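Ticket 304: Simulated two-arm cell, left hand drifts off home pose after scene reset

Status: Resolved, monitoring
Priority: Normal
Component: Simulation / tabletop cell
Site: Stetatdale
Opened: October

Original report

The left hand on the tabletop cell does not come back to the same home pose after a scene reset. It is fine on the first episode after a cold start. From the second episode on, the wrist ends up rotated a little from where it should be and the fingers stay straight when they should go to the relaxed half curl. The right hand is not affected as far as we can tell.

This is the simulated cell only. The hardware cell has the same controller config but we have not seen the problem there.

Setup:
Controller: Nandero bridge, default profile
Hand model: Ichikawa left and right, black finish
Scene: tabletop, food objects, box
Reset: scripted, between episodes

Steps to reproduce:
Cold start the cell.
Run one episode of any task.
Let the scripted reset finish.
Read back left wrist and finger joint values and compare with the home file.

Expected: joint values match the home file within tolerance.
Seen: wrist roll is off by 3 degrees, finger joints read close to zero.

Comment 1, support

Thanks for the steps. Please attach the home file and the reset log from one good run and one bad run. Also let us know if the hand drifts further with each episode or if it goes to the same wrong pose and stays there.

Comment 2, reporter

Files attached. It goes to the same wrong pose each time. I ran 40 episodes overnight with no operator input and the offset on episode 40 is the same as on episode 2. So "drift" in the title is the wrong word, but I will leave the title alone so the links keep working.

One more thing from the logs. The reset reports success on both arms before the left hand has stopped moving. The right hand has always stopped by then.

Comment 3, support

Same pose every time points at a bad target and away from loose gains or solver error. Two things to check:

Is the reset script reading the home file again on every reset, or does it keep the values from the cold start?

Is there a second home file on the search path? The Nandero bridge takes the first match it finds and does not warn about duplicates.

Comment 4, reporter

The script reads the file on every reset. I found a second home file in the task folder, left over from when the task was set up on the older hand model. Cold start runs from the main folder, so it picks up the right file. Reset runs from the task folder and picks up the old one. That explains why episode one is good.

I renamed the old file and ran again. Wrist roll is now correct. The fingers are still straight.
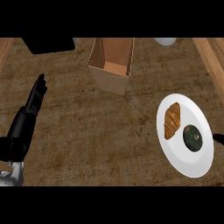

I also went through the camera settings while I had the cell open, to be sure nothing in the view config was feeding back into the pose check. It is not. The pose check reads joints only. I put the camera settings back to what is in the repository.

Comment 5, support

Good, that is half of it. For the fingers, look at the joint names in the home file. The older hand model used one name per finger and the current one uses a name for each joint. If a name in the file does not match anything on the model, the bridge skips that line and the joint goes to its default, and the default is zero, meaning straight.

Please paste the finger section for both hands.

Comment 6, reporter

You are right about the names. The right hand section was updated when the model changed. The left hand section was not. The wrist lines have the same names in both models, so those loaded without trouble.

That left the question of why the fingers were fine on a cold start. Cold start does not use the finger section at all. It loads a saved state, and the saved state has the curl in it. I had not known that. It would be good to have it in the setup notes.

Changes made:
Rewrote the left finger section with the current joint names.
Mirrored the values from the right hand and flipped the sign on the spread joints.
Deleted the old home file from the task folder.

Comment 7, support

Please check the thumb before you close. Mirroring works for the four fingers, but the Ichikawa thumb has its base joint defined the same way on both hands, so that sign should stay as it is.

Comment 8, reporter

Checked. I had flipped it. The thumb was sitting across the palm after reset. Changed the sign back and reset three times in a row, with matching values each time, all within tolerance.

The early success message is also gone on the left side. It was waiting on the joints named in the file, and with the finger names not matching it had nothing to wait for except the wrist.

Comment 9, support

Makes sense. We have opened a separate request for the bridge to print a warning when a line in the home file is skipped. It will not be in the next release but it is on the list.

For the setup notes at Stetatdale, please add:
Keep one home file per cell, in the main folder.
After any change of hand model, compare every joint name in the file with the model, on both hands.
After editing the file, run two episodes before calling it good. One episode only tests the saved state.

Comment 10, reporter

Notes updated. I also asked for the same check on the hardware cell. The home file there already has the current names on both sides and there is no second copy. That cell was set up fresh after the model change with the Fullitz install script, which writes the file from the model.

I will use the same script for the simulated cell the next time we rebuild it. Leaving the ticket in monitoring until the next long batch has run.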